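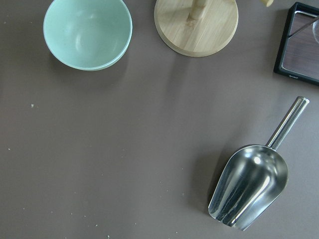 clerncombe65
So Florin Ardeleanu "trained with a mountain rescue team" for the Clondside film. How long for, an afternoon?

Vitola_fan
Two weeks, according to the interview. He cooked for them as well.

clerncombe65
He stirred a pot while his publicist took more than 500 photos.

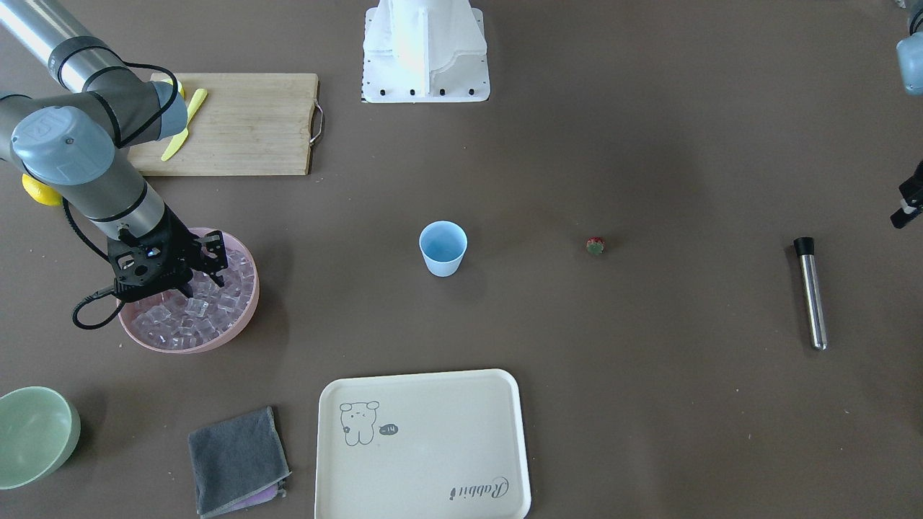 mossop29
Bit harsh. My cousin's on a team and they like the attention, it brings donations in.

clerncombe65
Does it? I'd want to see the figures. We heard the same in April.

Vitola_fan
Don't watch it then.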